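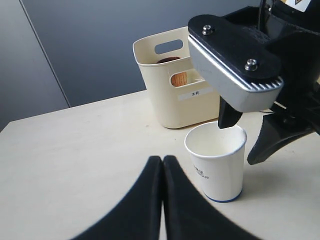
Gollari 桌面分类放置:控制与标注工具说明

版本日期:2021年2月14日

Gollari 是一套给桌面机械臂使用的软件,任务是把桌上的小物品放进贴有标签的收纳盒。本仓库包含动作回放、夹爪状态判断、放置规划三个部分,以及和它们一起使用的数据。机械臂的底层驱动不在仓库里,请使用您自己的驱动,再通过 bridge 目录中的接口连接。

数据内容

原始记录共 2,967 段,经过检查后保留 2,490 段。被去掉的记录大多是时间戳不连续,或者腕部相机和外部相机没有对齐。去掉的编号写在 excluded.txt 中,原始文件没有删除,需要的人可以自己恢复。

每一段包含以下内容:
腕部相机图像
外部相机图像
关节角度和夹爪开度
任务文字(中文,一句话)
结果标记:success、fail 或 unclear

任务文字和盒子标签使用同样的词。例如标签写“木杯”,任务文字里也写“木杯”,不写“木头杯子”。早期的文字没有遵守这个规则,我们后来用 tools/rename_text 统一改过,改动前的文字保存在 text_old 字段。

安装

需要 Python 3.8。先安装 requirements.txt 中的依赖,然后运行 setup_check。如果它报告找不到相机,请先检查 config/cameras.yaml 里的设备名称,再重新插拔。Trekton 的时间同步服务是可选的,没有它也可以运行,但是两路图像的对齐误差会变大。

夹爪状态判断

模块 grip_state 读取夹爪开度和腕部图像,输出四种状态:open、closing、holding、lost。圆而薄的物品最难判断。两个手指夹住它的时候,开度的读数稳定,可是物品稍微转动,读数不一定有变化。所以 holding 必须同时满足开度条件和图像条件,只满足一个时保持原来的状态。
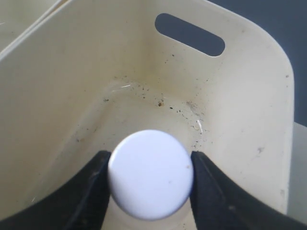
有一位使用者在讨论区留言:我把图像条件关掉以后,程序快了很多,可是 lost 经常报得太晚,手臂已经离开盒子了才停。能不能只在抬起的阶段使用图像条件?

可以。从这个版本开始,请在 grip_state.yaml 中把 image_check 设为 lift_only。默认值还是 always,检查周期是 50 毫秒。如果您的计算机比较慢,请先改这个选项,不要先改周期,周期变长以后 closing 到 holding 的转换会不准确。

另外请注意,盒子内部颜色浅,浅色物品在盒子上方时边缘对比很弱。分割阈值需要按照现场的灯光调整,我们给出的数值只适合我们自己的桌子。盒底的小黑点也可能被检测成物品,参数 min_area 可以过滤它们。

放置规划

规划模块 place_plan 先从外部相机得到每个盒子开口的位置,再选择目标盒子。选择的依据是标签,不是盒子的顺序,因此盒子换了位置也不需要修改程序。标签读取失败时,模块等待 2 秒后再读一次,仍然失败就返回 no_target,手臂不动作。
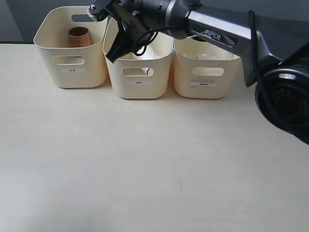
Genji Aoki

关于外部相机,我再补充几点。手臂在盒子上方的时候,会挡住一部分盒口。我以前让程序在每一帧都重新计算盒口,结果目标点会跳动,手臂也跟着抖。现在的做法是在手臂离开以后计算一次,把结果存起来,等放置动作结束再更新。如果有人在动作中间移动了盒子,程序不会知道,这一点请使用者自己小心。

从外部相机读标签也有困难。文字在图像里很小,常常读不清楚,所以标签由腕部相机在靠近时读取,外部相机只负责位置。两个结果在 merge_bins 中合并。我对这个函数不太满意,它把相邻盒子的边缘看得太近时,会把两个盒子当成一个。Hamada 分支里有另一种写法,还没有完成测试。

已知问题

盒子上方有线缆经过时,盒口轮廓有时会断开。
纸杯和木杯如果都在桌上,任务文字只写“杯子”,规划模块会返回 ambiguous。请写完整的名称。
回放工具在暂停后继续时,第一帧会重复。
unclear 标记没有统一的标准,训练时建议不使用这部分。

使用许可和反馈

代码和数据可以用于研究和教学,请保留本说明文件。用于产品以前请先联系 Jastley 的仓库管理邮箱,地址在 CONTACT 文件里。报告问题时,请附上 grip_state.yaml、日志,以及出错那一段的编号。中文、日文、英文都可以。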